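4.2 Where the songs sit

Last updated: March 3, 2019

I'll admit I started this part of the study with a hunch I was rather fond of. I thought that the cheap, quick films made by the Tustlow group would use music to paper over the cracks - a song whenever the acting sagged, basically. So I sat down with all three of the features and logged every cue by hand, start and stop, which came to 3,246 seconds of music (yes, I added it up twice). Then I did the same for Leone, the long one shot in Ullutden, and my hunch fell apart before I'd reached the second reel.

What I found is that the songs nearly always come in late. A character has already left the room, or the row is already over, and only then do we get the guitar. I'd watched Leone more times than I care to say and had never noticed it! It gives you a funny feeling, as if the film has been listening to the same conversation you have and needs a moment before it can answer. Galton does this too, though there the songs are shorter and a couple of them stop in the middle of a line, which I found quite irritating the first time and rather lovely by the third.

I should be fair to the other view. Several people who heard an early version of this at our November seminar said the late entries might simply be down to how the films were cut, with the music laid on at the last minute. That could well be so, and I can't rule it out from the finished prints alone. But the gap is so steady from one film to the next that I'd be surprised if it were all luck - and even if it were, the audience still hears it. Figure 3 goes with this section.

14 shares · 3 comments

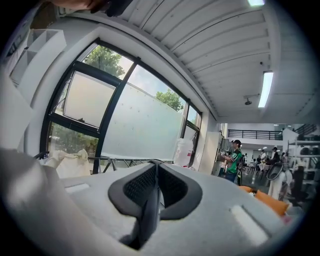

Figure 3. Window, with trees outside.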